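How to keep a worry log (without worrying about the log)

I started mine in April, in a notebook meant for gas readings, and have since filled 14 pages and lost the pen twice. 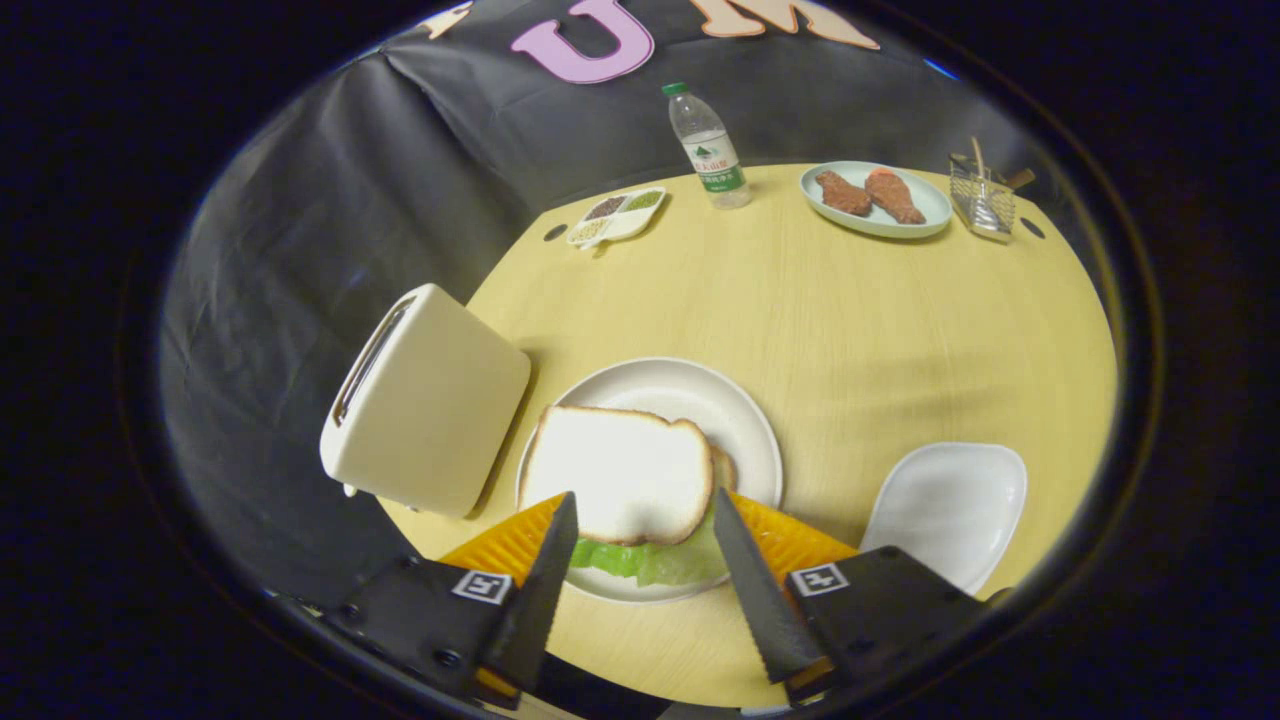 The idea is simple. Worries like to be attended to at three in the morning, so you give them an appointment instead.

1. Pick a time. Mine is straight after lunch. Avoid the last hour before bed, when everything sounds plausible.

2. Set a timer for 14 minutes. An odd number of minutes would do just as well, but stop when it rings.

3. Write each worry as one plain sentence. "The boiler will fail while we're in Brolness" is fine. Four paragraphs on the boiler is a novel.

4. Mark each one D (do something) or W (wait). For a D, write the next small job beside it — ring the plumber, find the letter.

5. When a worry turns up outside its hours, jot down a word or two and go back to the washing-up. It will sulk. Let it.

6. Read back once a fortnight. Cross out whatever has expired.

If the worrying is wrecking your sleep or your work, or has gone very dark, see your GP and take the notebook along.

Shared 165 times | 2 comments

hernent_hill: Tried step 5. Mine doesn't sulk, it shouts. Still, slept better this week.

rotodier: Can I do this on my phone, or is paper compulsory?

Contact | © Urquhart Wellbeing Pages | Back to top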